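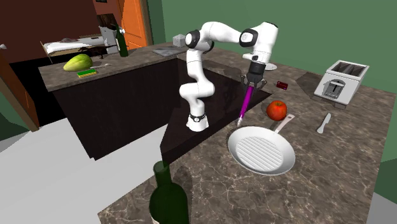

Fig. 1. Frying pan with a ridged base, on a marble-patterned counter.

Week 4: Heat and the home cook
Handout for the Kiltthorpe evening class, November 6, 2002

Okay, so last week we ran out of time right when I was getting to conduction, and I promised I'd write it up. Read this before you do the problem sheet, please! Half the questions make no sense without it.

Conduction is heat moving through stuff that stays put. The burner heats the bottom of the pan, the pan heats the food. How fast it goes depends on the material, the thickness, the contact area and the temperature difference. Double the contact area and (everything else being equal) you double the flow. I'll put the formula on the board again because I wrote it too small last time. 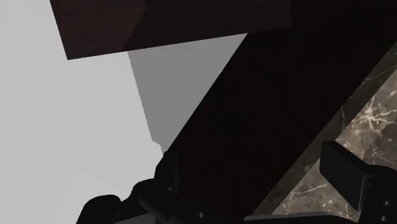
Radiation is the one people mix up with convection, so let me take it slowly. Every surface gives off radiation, all the time, and the hotter it gets the more it gives off. It also soaks up what lands on it, and here color matters, at least for sunlight. A dark brown board up against a pale gray wall is a fair pair to think about: put both in full sun and the board will usually take in more than the wall does. For the infrared coming off a broiler, though, color as your eye sees it is a poor guide, and plenty of white paints absorb it very well. We'll do this one with the lamp and the Gruvov thermometers if they're back from repair.

Now, numbers. Take a steak and say the broiler delivers 650 watts to it. How long to put in 35 kilojoules? Divide 35,000 by 650 and you get just under 54 seconds. Keep your units straight and it's that easy.
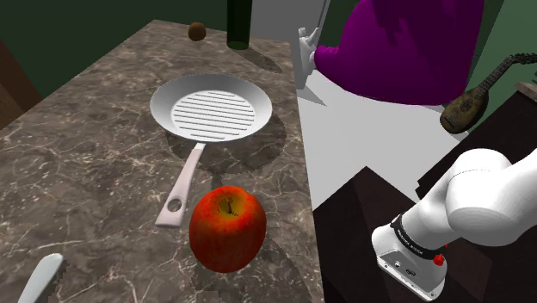
Same idea with water, only now you need the specific heat. Warming one kilogram by one degree takes a bit over 4 kilojoules, so a kettle putting 2,000 watts into the water needs a little over two seconds per degree. Try it at home and time it. Yours will be slower, and I want you to tell me where the rest went.

Reading: Henare, chapter on heat transfer, skip the boxed parts. Problems 1 to 6.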